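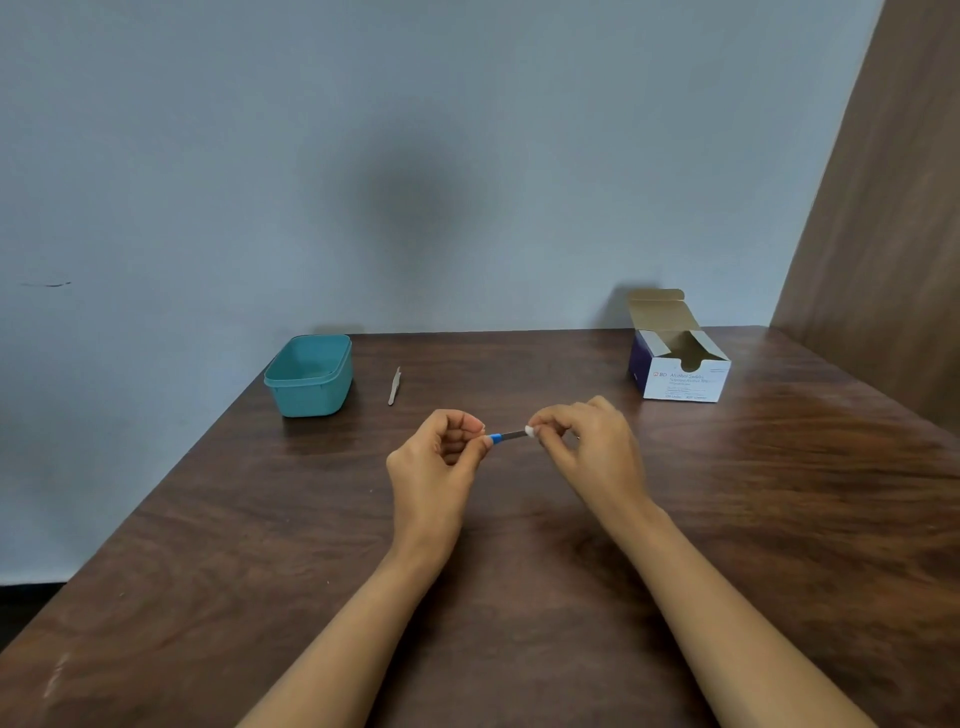 Scratches on a laminate desk top, fix or hide?

Posted by Vitalii Kuzmenko

Moved into a furnished room in February, desk is dark brown laminate, glossy, wood grain pattern. Few pale scratches near the front left edge. Landlord wants 228 back out of my deposit if its not "as found", and they were there when I got here but I have no proof. Tried a alcohol swab on one, looked better for a minute then went pale again. Is there a marker or wax that works on shiny stuff? Don't want to make it worse. Also a scuff on the wall, small dark line, paint is light blue gray. Same fix?

Ngau

Wax filler stick, the hard kind, one shade darker than you think. Rub across the scratch, scrape flat with an old plastic card, buff with a dry cloth. Markers go purple on dark brown, ask me how I know. And quit with the alcohol, it can dull the gloss if you keep at it. Two thin passes, let it sit overnight between. You'll still see it from the side when light hits, no way around that on a shiny top.

Wall is a different thing. Damp sponge, tiny bit of dish soap, go easy. Try it down low somewhere first, cheap flat paint comes off on the sponge.

testodmont902

walnut. rub a walnut on it

prular_m

Walnut is for real wood, wont do much on laminate. Email the landlord pics today so theres a date on them, then do the wax.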